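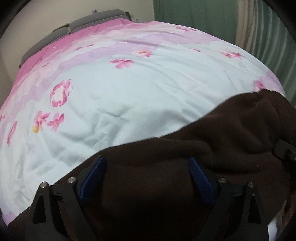 Booster seat without back – is it still ok for my daughter?

Hello all. My daughter is six years old and she is using a high back booster from Clivska. Next month we visit my sister in Clorham and we will go by her car, which is small and has already two seats in the back for her boys. The high back does not fit between them, I tried it in November. My sister has an old Sodent booster, only the cushion part. Can I use this for the trip? The drive is 50 miles each way. My daughter is tall for her age, but she is thin. I don't want to buy another one if it is not necessary.

Wakana Tanabe

Last updated: November

2 answers

You should look first at the label under the cushion. It must show the weight and height limits, and if you cannot read it any more I would not use the seat. Then put your daughter in it and check the belt. The lap part must lie low on the hips, on top of the legs, and the shoulder part goes over the middle of the shoulder, not on the neck. With a thin child the belt often slides to the side, so look if your cushion has a small strap with a clip that holds it in position.

Please ask also how old the seat is and if it was ever in an accident. A cushion gives no protection for the head from the side, and when she falls asleep she will lean out of the belt. Mine did this always after 2 exits. For this reason I stayed with the high back until my son was too big for it. Maybe one of the boys can sit in front, if he is old enough for it in your state – then the middle is free and your own seat could fit. The rules are different from state to state, so check this before you go.

Mizuno makes a narrow one, we paid 100 dollars for it. It fits in the middle of our car but I don't know your sister's. Can't you just take two cars?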